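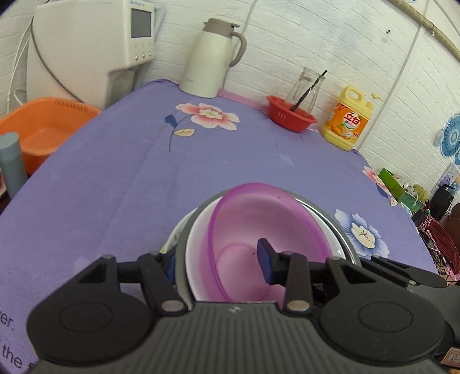

Progress report to the Eynon Fund: Humcombe Community Kitchen, second quarter

14 shares | 3 comments

Dear Kulap,

You asked for something shorter than last time, when Arwel's thoughts on cutlery ran to four pages. I have kept him to a paragraph.

The grant stood at £2000 in April. We have spent most of it on the things we said we would, plus a modest sum on hooks, which we did not mention in the application and which have been the most popular purchase of the year.

Bowls and pans. We inherited 175 bowls in the move from Pimden, no two of which appeared to have met before. Plastic, china, steel, all of it went into the cupboard in whatever order it came out of the sink. The new rule is that small goes inside large, plastic on the inside and the steel pots at the bottom, and that a stack should be no taller than three. Vlasta wrote the rule. Vlasta also enforces it. We have freed two full shelves and the cupboard door now shuts.

Tables. Flowered cloths have replaced the bare tops, after a vote in which beige did badly. They wipe down well enough, though they crease if you so much as look at them. Items in daily use live along the wall side so the middle stays clear for sorting and serving.

Drinking water. Having a dispenser on the table has ended the queue at the sink. Prakash wants its cable clipped back against the wall and will do it before the next session - he has said so in writing, so we are hopeful.

Arwel's paragraph. The forks are still short.

Attendance. The Tuesday lunch is holding up and we served 200 meals over the quarter. Washing-up remains slower than cooking, and the drying racks from Jendov came in the wrong size. They have been returned. The refund has not.

Next quarter we plan to label the shelves, replace the chipped plates and run a morning on food storage, led by Cheuk-hei Ng. We are not asking for more money at this stage, but would like your agreement to move what is left of the racks budget over to forks.

Prakash Naidu
Humcombe Community Kitchen

3 comments | Share this report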